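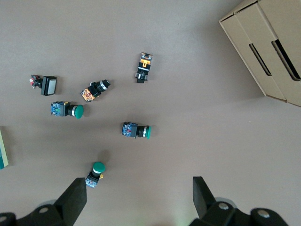

A panel control unit, also called a pilot device or control station component, is a manually operated electrical switch made for mounting through the face of a control panel, switchboard door or machine enclosure. The class takes in push buttons, illuminated push buttons, selector switches, key switches and emergency stop devices. Most units consist of an operating head, which remains visible to the operator, and a contact block, which sits behind the panel and carries the wiring terminals. The two parts can be told apart readily when a unit lies on its side, as with the green mushroom-head button, whose rounded cap and black threaded neck form the operator and whose blue block carries the screws. Panel control units switch control circuits at low current and do not ordinarily carry the load of a motor or heater directly.

Contents
1 Construction
2 Types of operator
3 Contact arrangements
4 Colour
5 Installation
6 Sorting and storage
7 Manufacture in Drestus
8 See also

Construction
The operating head comprises a cap, knob or lens, a bezel or mounting ring, a return spring where one is required, and a threaded body. The body passes through a hole in the panel and is secured by a locknut, usually with a gasket under the bezel to keep out dust and water. Bezels are supplied in plastic or metal, and may be round or square. Square bezels are common on illuminated units, where they allow a larger area for an engraved legend.

The contact block is either moulded as one piece with the body or made as a separate part that clips or screws to it. Separate blocks may be replaced without disturbing the head, and several may be stacked behind a single operator. Housings of modular blocks are frequently coloured or printed with terminal numbers and a circuit diagram. Colouring of the block is a matter for each manufacturer and has no fixed meaning across the industry.

Types of operator
Flush push button. The cap is level with the bezel, which reduces the likelihood of accidental operation. It is the usual choice for starting functions.

Extended push button. The cap stands proud of the bezel and can be found readily by touch.

Mushroom-head push button. The cap is wider than the neck and can be struck with the palm or a gloved hand. Red latching versions on a yellow ground are used for emergency stopping. Momentary versions in green, black and other colours serve ordinary functions where a large target is wanted, such as cycle start on a press or saw.

Illuminated push button. A translucent lens covers a lamp, formerly a filament or neon type and now generally a light-emitting diode. The lamp circuit is usually separate from the switching circuit, so that the light can confirm the state of the machine independently of the position of the button.

Selector switch. A knob or lever is turned between two or more positions, either maintained or with spring return. Selector switches are used for choices such as manual or automatic running.

Key switch. A lock barrel takes the place of the knob. The key may be removable in one position or in several.

Contact arrangements
Contacts are described by their condition when the operator is at rest. A normally open contact closes when the button is pressed, and a normally closed contact opens. A changeover contact combines both and shares a common terminal. Stop and emergency stop functions use normally closed contacts, so that a broken wire has the same effect as pressing the button.

Colour
Cap colour indicates function. Red is reserved for stop, off and emergency duties. Green is widely used for start or on, and yellow for intervention in an abnormal condition. Blue is used for mandatory actions, commonly including reset. Black, white and grey have no single assigned function and are suitable for general control, including jogging. Colour is normally supplemented by a label or engraved symbol to assist operators with impaired colour vision. 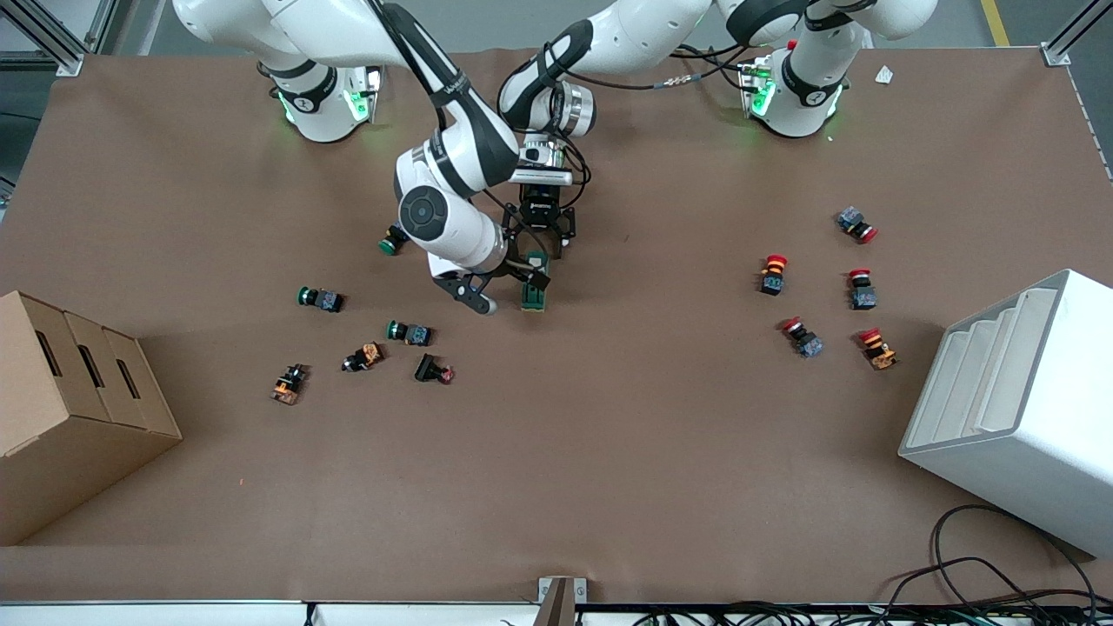 Installation
Units are fitted after the panel has been drilled or punched and the edges of the holes dressed. The head is inserted from the front, aligned by its locating notch where one is provided, and tightened from the rear. The contact block is then attached and wired. Spacing between holes must allow for the depth and width of the blocks as well as for the bezels, and mushroom heads require more clearance than flush types. Legend plates, if used, are placed under the bezel before tightening.

Sorting and storage
Workshops that keep mixed stock generally sort it first by operator type, then by cap colour and contact arrangement. Units removed from service are tested for continuity in both positions before being returned to stock. Emergency stop devices are often excluded from reuse under workshop rules.

Manufacture in Drestus
The town of Drestus supported two makers of panel control units, Mestari and Semaan. Semaan opened its works in July 2000 and at its peak listed 900 catalogue items, among them the Dadau range of modular push buttons. The Dadau range was offered with 9 styles of head and 10 contact combinations. Mestari concentrated on selector and key switches for pumping stations and later bought the Dadau tooling.

See also
Contactor
Enclosure (electrical)
Indicator lamp
Limit switch
Relay

Page last revised 1/20/22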